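Weighing and Portioning: Gallery of the Gitasside Household Measures Program

From the teaching kitchen of the Rokia Building, Gitasside

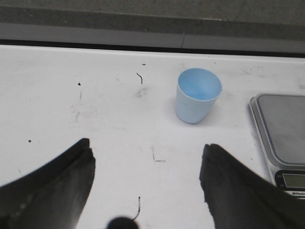

How is a container left out of the weight of what is put in it?

Set the empty container on the scale, wait for the reading to settle, and press the button marked Tare or Zero. The display returns to zero, and whatever is added next is shown by its own weight.

Weighing Table
Light blue paper cup and silver digital kitchen scale on a white tabletop. The weighing exercises of the Household Measures Program begin with a cup and a scale of this kind.

Introduction

The Household Measures Program is offered by the Eltaveck Center for Home Economics to residents of Gitasside and the surrounding townships. It concerns the ordinary weighing and measuring that takes place in a home kitchen: flour for bread, rice for a family meal, oats for the week, sugar for preserves. The program has reached 2,370 households since it was founded, and its course materials are held in the reading room on the ground floor.

This page presents the weighing table together with the notes that accompany it in the printed course book. The notes follow the order in which the exercises are taught. Readers who wish to use them at home may do so freely. Schools and community kitchens are asked to credit the Center when copying them for a class.

Notes to the Gallery

Placing the scale
A kitchen scale gives a dependable reading only on a firm, level surface. A folded cloth, a cutting board with a warp in it, or the soft top of a card table will allow the scale to tilt. Participants are asked to press lightly on each corner of the housing before switching it on. If the scale rocks, it is moved.

The empty cup
Paper cups are used throughout the first session. They are light, they can be labeled in pencil, and the shape is familiar to everyone. Each participant records the weight of the empty cup before using the tare function, so that both methods are understood. Subtraction by hand remains useful with older balances and with any scale that switches itself off during a pause in the work.

Dry goods
The first exercise is carried out with white rice. Participants pour a portion they believe to be suitable for one person, weigh it, and write the figure in the course book. The portion is then returned to the bowl and the exercise is repeated twice. Most participants find that their three figures differ more than they expected.

Flour
Flour is taught in a separate session. A cup measure filled by dipping holds more flour than the same measure filled with a spoon, and sifted flour is lighter again. Participants prepare all three and weigh each in turn. The bread recipe in the course book calls for 300 grams of flour and gives no volume measure.

Liquids
Water, milk and oil are weighed in the same cup, filled to the same pencil line. The session leads to a short discussion of fluid ounces and ounces by weight, two units that share a name and are often confused in family recipes. Containers are filled beside the scale and then set on the platform. Pouring over the scale is discouraged, as liquid may enter the housing at the edge of the platform or through the buttons.

Small amounts
Salt, yeast and baking powder present a particular difficulty. Many household scales display whole grams only, and some do not register a very small addition made slowly. The course book recommends measuring spoons for any quantity below five grams. Where a scale must be used, the ingredient is weighed in a separate cup and added in one movement.

Reading the display
Participants allow the figure to settle before writing it down. The display is read from directly in front. Units are confirmed at the start of each exercise, as the button that changes grams to ounces is easily pressed when the scale is lifted.

Checking a scale
A scale may be checked at home with an unopened package or with a known volume of water. One hundred milliliters of water weighs very nearly 100 grams at room temperature. The Center also keeps a set of check weights, on loan from the Vieira Collection, which may be used at the front desk during opening hours. A scale that disagrees with the weights should first be given a new battery and tested again.

Care and cleaning
The platform is wiped with a damp cloth and dried. Scales are not to be placed in water or held under a tap. Flour and sugar collect along the raised edges of some models and are removed with a dry pastry brush. Nothing should be stored on top of a scale, including the bowl with which it is most often used.

Clearing the table
At the close of each session the dry goods are returned to their jars, the cups are stacked by size, and the table is wiped with warm water and mild soap. Paper cups that have held only rice or oats are kept for seed starting in the Center's garden course. Those that have held milk or oil are discarded.

Visiting the Teaching Kitchen

The teaching kitchen has 14 places, and each session is limited to that number. Classes begin at 9:30 in the morning and at 2:00 in the afternoon. Visitors who do not wish to take part may observe from the benches along the side wall, and are asked to arrive before the session opens.

Participants may bring their own kitchen scales for checking. Aprons and course books are provided. Persons with an allergy to wheat or milk should inform the front desk at registration, so that another session can be arranged.

Registration for the winter course closes in December. The fee is 30 dollars per household and covers all materials. Forms are available in the reading room and at the Gitasside public counter.

Use of Images and Text

Material on this page may be reproduced for classroom use with the credit line "Eltaveck Center for Home Economics, Gitasside." Requests for any other use should be addressed in writing to the reading room.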